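Cookware > Pans and Shallow Pots > Stainless steel

Vītola shallow pan with two loop handles

The Vītola is the shallow pan in the Hirkgate kitchen line. It is made of stainless steel, it has polished sides and two short handles, and it is intended for all the foods which like to lie flat: beans, grains, nuts, sliced onions, small fish. We have sold it for a long time to home cooks and also to small canteens, and most of the remarks on this page are coming from what these customers wrote to us.

The pan measures 30 centimeters across the inside. With the handles included you must count 40 centimeters, so please measure your shelf or your oven before ordering. This is the most common reason why a pan is returned to us. The walls are four centimeters high. A deep stew will not fit, and for such a dish we would propose the Pakard pot, which is found in the same category.

Steel and surface

The inside of the Vītola has no coating. You can use a metal spoon in it, you can scrub it, and small scratches from daily use will not change how it cooks. The outside is polished and reflects its surroundings quite strongly in the first months. Later it becomes a little softer in appearance, above all if it is washed in the dishwasher. Some customers like this and some do not. If you want to keep the shine, wash by hand with a soft sponge and dry the pan directly with a cloth.

The base is thicker than the walls. It needs a few minutes to become warm, and after this it holds the warmth well, also when the flame is turned down. The pan works on gas, electric and induction stoves.

Soaking, drying, toasting

Dry beans are the food we receive the most questions about, and the Vītola is a practical pan for them already before any cooking starts. When you sort beans in a deep bowl, the damaged ones hide under the good ones and you must turn everything with the hand many times. In a wide pan they can be pushed to one side little by little and checked on the way.

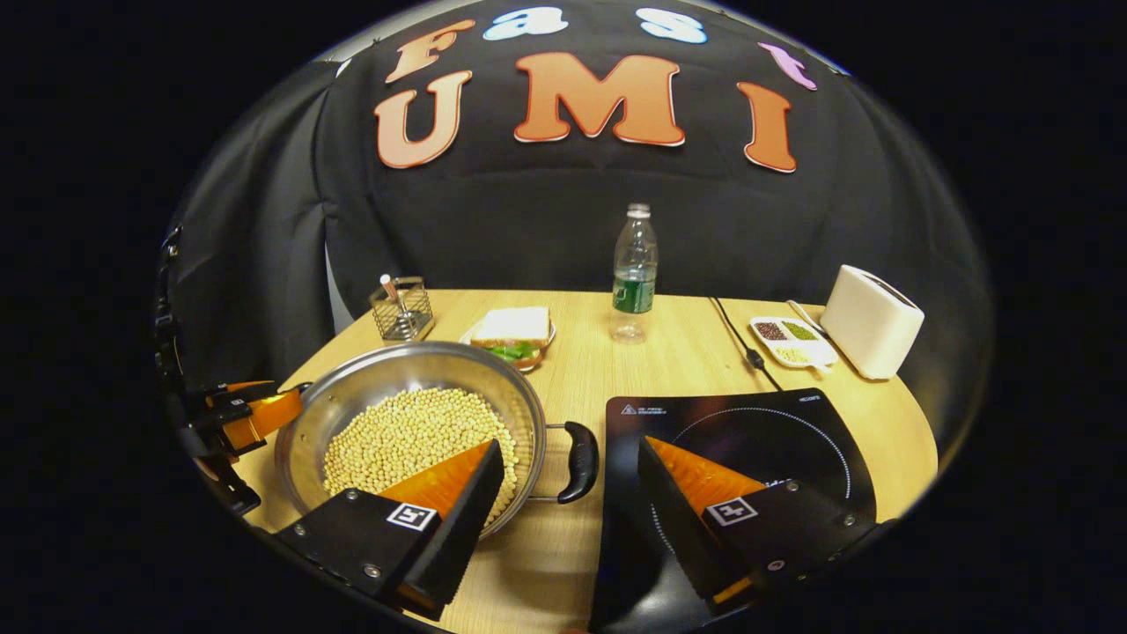
For toasting, the amount of beans matters more than the heat. The layer must be thin enough that you can move all of it with one pass of the spoon. The pale yellow soybeans you see in the pan are spread over most of the bottom, and this is a good measure to remember for your own kitchen – if you pour in much more, the lower beans become brown and the upper ones stay raw. Keep the flame low and stir slowly. When the smell becomes nutty, move the beans to a cold plate, for the steel continues to heat them after the stove is off.

Soybeans which were soaked need to be dried on a towel before they go in the pan. Wet beans stick to uncoated steel and their skins are then not easy to remove. For the soaking itself the pan can be used also, but only for a small quantity. Soybeans take a lot of water and grow while they do so, and by the morning they can be standing above the rim. Take a larger bowl when you cook for a family.

If you have no regular source for dry soybeans, we carry the Kernelau brand in paper bags. They are sorted before packing, but we still recommend to look through them once.

Handles

A pan of this width with one long handle is tiring for the wrist when it is full. We decided for two handles, one at each side, so that the weight is shared and the pan stays level on the way from the stove to the table. The black loop handle is attached to the pan with a metal bracket. The loop is wide enough for the fingers of most adults, also in a thin kitchen glove. In a thick oven mitten it is narrow, and here we advise a folded cloth.

On the stove the loops remain comfortable during short cooking at low heat. In the oven they become hot like the rest of the pan. They support oven use for up to 86 minutes at moderate temperature, as it was measured in our own test kitchen, and after longer baking please let them cool before you lift.

Check from time to time that the brackets sit tight. A little movement is not dangerous, but it should be corrected before it becomes more.

Cleaning

Let the pan cool before water comes in. If starch or skins are stuck to the bottom, cover them with warm water and a spoon of baking soda and leave it to stand during your meal – most of it will then go off without force. White spots after boiling come from the minerals in the water. Wipe them with a little vinegar and rinse. Rainbow colors on the steel are normal after strong heating and vinegar helps with these also.

Do not put salt in cold water in the pan. Bring the water to boil first and add the salt after, or small marks can appear in the base which can't be polished away.

What is in the box

One Vītola pan, handles mounted, and a care sheet. The lid is sold separately. It is the same lid as for the wide Pakard pot, so if you own this pot already you do not need a second one.

Availability

The pan is in stock. The lids are expected again in February, and you can leave your address with the order if you want to get a message when they arrive. Replacement handles and brackets can be ordered as spare parts for all Vītola pans, also for the older ones. Please write to us which side of the pan it is for and add the number stamped on the care sheet.

Tagged: shallow pans, beans and grains, stainless steel
Shares 40 | Comments 4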